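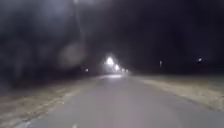

What is the Drastidano?

The Drastidano is a wheeled patrol robot for paved paths. It drives a route you set up in advance, records video as it goes, and comes back to its charging dock when the route is done. Larkham sells it outright or rents it by the month with service included.

Posted in: Products > Outdoor Robots > Drastidano > FAQ

Who buys it?

Mostly parks, college campuses, business parks and housing associations with long paths that somebody has to check after dark. A few customers use it only in winter, when it gets dark before the day crew goes home.

What does it look for?

The standard software flags people, vehicles, large animals and large objects lying on the path. It also reports a street light that was on during earlier runs and is now out. Small litter, leaves and marks on the pavement are not reported. We tried including them in early software and customers got far too many alerts.

Does it work in full darkness?

The robot needs some light for the main camera to give you a useful picture. On a lit path you can expect to see the pavement ahead, the grass along both sides and the lamps themselves. Between lamps, and under trees, the picture gets soft and grainy and you lose detail. Bright lamps show a halo. If your route has long unlit stretches, order the headlight kit.

Driving is a separate matter. The robot steers with its range sensors, and those work the same with the lights on or off.

Does the path need painted lines?

Lines aren't needed. The robot finds the edge of the pavement by the change in surface between the asphalt or concrete and whatever is next to it. Short grass is the easiest. A verge covered with dead leaves or bare dirt level with the pavement is harder, and on those stretches the robot slows down and keeps closer to the middle. Gravel paths are not supported.

How wide does the path have to be?

Wide enough for the robot to pass a wheelchair with room to spare. We measure this at the site visit. If a single section is too narrow, we can usually route around it.

How fast does it go?

Walking pace. The top speed is locked and can't be raised by the customer. You can set it lower for any section, which we suggest near playgrounds and building entrances.

How long does a charge last?

A full charge gives 8 hours of driving in mild weather. Cold shortens that. If the battery gets low during a run, the robot stops the patrol and heads for the dock, and the log shows where it turned back. You can have it pick up from that point after charging or start again from the beginning.

What happens when someone steps in front of it?

It stops and waits. If the person moves on, it carries on. If the way is still blocked after 2 minutes, it tries to go around, staying on the pavement. When it can't, it sends a message to the person on duty and stays where it is. It doesn't speak unless you have bought the speaker option and turned it on.

Can it replace our night guard?

We don't sell it for that. The robot can't detain anyone, open a gate or give first aid. Most sites keep the staff they have and use the robot for the far ends of the property. Someone has to be available to answer alerts on every night it runs.

Does it run in rain and snow?

Rain is fine. Standing water deeper than the wheel hubs is not, and the robot will turn around if it senses it. It will drive through a light dusting of snow. Once snow hides the edge of the pavement, leave it in the dock until the path has been cleared. Wipe the camera window after any wet run. Road salt on the window is the most common cause of a poor picture, and we get more support calls for that than for anything else.

Where is the video stored?

On the robot until it docks, then on a recorder in your building. Nothing is sent to Larkham unless you attach a clip to a support request. Live viewing works over a cell connection, at a lower picture quality than the stored video. You choose how long recordings are kept. Check your local rules on recording in public places before you pick a setting.

Do you blur faces?

Face blurring is built in and is on when the robot is delivered. An account with administrator rights can turn it off. The change is written to the log with the date and the account name.

What does setup involve?

A technician visits the site, walks the route with you, and then drives the robot along it by remote control while it builds its map. The dock goes on a flat, hard surface near a regular outdoor outlet. We do the first night run with your staff present, and that evening is included in the price. Routes can be changed later from the office software. Adding a path the robot has never driven means another mapping drive, which your own people can do after training.

We have the older Flulledari dock. Will it work?

The Flulledari dock charges the Drastidano at a slower rate. It also lacks the rain hood over the contacts. We recommend replacing it if the dock sits in the open. Customers who return the old dock get a credit toward the new one.

Who does repairs?

Kozłowski handles field repairs under contract with us. Call the Larkham support number first, as many faults can be cleared by phone. If a part is needed, Kozłowski will set up the visit with you directly. Tires, the camera window and the brush strips can be changed by your own staff with the tools in the kit.

What does the warranty cover?

Everything except tires, brush strips and damage from vandalism or flooding. The battery is covered until its capacity drops below what is listed in your contract. Rental units are swapped, so the warranty terms don't apply to them.

Can we try one before ordering?

A trial unit can be booked for your site. We charge for delivery and take that amount off the price if you order. Trial units are booked up through May at the moment, so write to us early and include a map of the paths you have in mind, with the lamp positions marked if you have them.

Last updated February 5, 2018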